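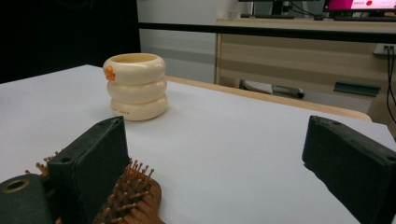 Figure 3. Cream-colored cup with a small orange duck on its top ring, on a white tabletop.

4.2 Away travel and late goals

We coded 88 qualifying matches played by the Modthorpe and Prirnari squads and noted the distance each visiting team had traveled. Trips of up to 400 miles made no clear difference to the number of goals let in after the break. Longer trips did, but only when the team had arrived on the day of the match. Mirani found the same pattern in club soccer, using a smaller set of 43 games.

Substitutions explain part of the gap. Visiting coaches tended to hold their last change until the closing minutes – often after the home side had already made all of its own. We did not have sprint data for the June matches, so fatigue could not be measured directly. Red cards were left out of the model and are treated in the next section.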